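Gallery: Folding Day at the Lalbridge House

Before the guest rooms are repainted, everything in the closets and drawers has to come out, get folded and go into boxes. This page follows the bedrooms on the upper floor. The kitchen and the hall have their own galleries, linked at the bottom.

Fionnuala Foley planned the order of the rooms and Tadhg Lenihan wrote the labels. We used the beds as folding tables – they are the right height if you don't mind bending a little, and a made bed gives you a clean surface for light colors.

Posted November 8, 2023

Back Bedroom: Jeans

Denim came first in the back bedroom. The light-blue pair is folded down to a compact rectangle with the back pocket facing up, on the cream sheet with the little green leaf sprigs. A small red-and-black plaid piece with a metal clip sits at the top of the pocket. The big blue plaid pillow stayed at the head of the bed.

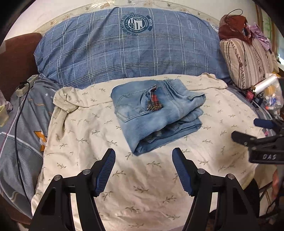 How We Fold Jeans

Fold one leg over the other with the back pockets on the outside. Smooth the seat flat, then bring the hems up toward the waistband. Fold once or twice more, depending on the box. Heavy pairs get one fold fewer.

Check the pockets before you start. Anything loose goes in the dish on the dresser with a slip of paper saying which pair it came from.

Boxes and Labels

Each bedroom has 3 boxes: one for pants, one for tops and one for bedding. The boxes came from Cherkaoui and hold 80 liters. That is too much for a full load of denim, so the pants boxes are filled halfway and topped up with T-shirts.

Labels go on the short side and on the lid. Tadhg writes the room first, then the contents. In May we did it the other way around and spent a long evening opening boxes to find one set of pillowcases.

Bedding

The sheets stay on the beds until the last morning. They are washed, dried and folded into their own pillowcases, so a set stays together. Plaid and printed sets are kept apart from the plain white ones, which go back to the linen closet downstairs.

Still to Do

The front bedroom has 18 hangers of coats and jackets that won't be folded at all. Caoimhe Hennessy is bringing a rail for those. The shoe rack is also waiting, along with one drawer of scarves and belts.

If you left clothes at the house over the summer, write to Philomena Noonan with the room and a short description. Unclaimed boxes will be stored in the dry end of the garage until the painting is finished.

More galleries: Kitchen – Hall and Stairs – Garage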